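Sterdale, Jul 16, 2025

Sterdale Recalls Finger Pads on Kettler Hand-Held Grippers

Sterdale is asking everyone who folds, sorts or handles clothing with a Kettler hand-held gripper to stop and check the finger pads before picking the tool up again. We know many of you use it every day, and we are truly sorry for the bother.
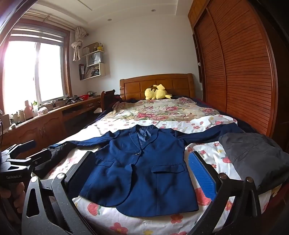

Volume 17, Issue 15

In February a customer in Sornance wrote to tell us that a pad had worked its way loose while a jacket sleeve was being lifted, and that the bare finger underneath had snagged the lining. We have since had 31 reports of the same fault, most of them on tailored clothes, and one that involved a pinched thumb. The trouble lies in an adhesive that softens with long use.

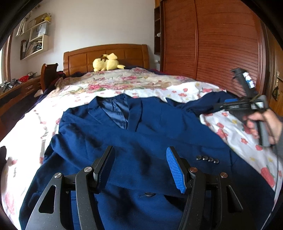 Suits and blazers seem to suffer most, what with the smooth linings and all those cuff buttons for a loose edge to catch on. Please press each pad firmly from the side, and if it shifts at all, set the tool aside and write to us! Our partner Seka has 200 replacement sets packed and ready to mail, free of charge, and more are on the way.

Please do not glue a pad back yourself. Claims for damaged garments are welcome too, with or without a receipt.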